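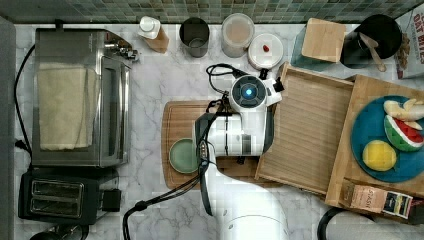
The worktop, with the toaster oven on the left and the two-slot toaster below it.

Staltier Compact Oven: do you still need a toaster as well?

Last updated: 2025-05-11

241 shares | 52 comments

I bought the Staltier in December after our built-in oven packed up and the repair quote came in at more than I wanted to pay. It has been used most days for baking, reheating and the odd small roast.

It heats up quickly. A tray of oven chips is done in the time the old oven took to get hot. Chicken thighs brown well on top, and a Fonseca loaf tin fits with room to spare. A standard muffin tray does not, so measure yours before you order.

The back left corner runs hotter than the rest. Biscuits need turning halfway through or you get two dark ones every time. I tried lowering the shelf and it made little difference. The timer is also hard to set for anything under five minutes, and the bell is quiet enough to miss from the next room.

Toast is the weak point. It takes far longer than a normal toaster, the underside stays pale unless you flip the slices, and the first batch never matches the second. For crumpets or cheese on toast it is very good. For plain toast on a weekday morning I would keep a separate toaster if you have the space.

Cleaning is fair. The crumb tray slides out from the front and goes in the dishwasher. The glass door marks easily and needs a proper scrub once the fat has baked on. The outside gets hot, so leave a gap at the sides.

I looked at the Prerno before buying. It has a light inside and a better timer, but the door opens sideways and would have hit the wall. The Etero was cheaper and too shallow for a chicken.

Four out of five. I lost the mark for the hot corner, and I'd buy it again for a household of one or 2. For a family of four you would be cooking in batches.

1,962 people found this review helpful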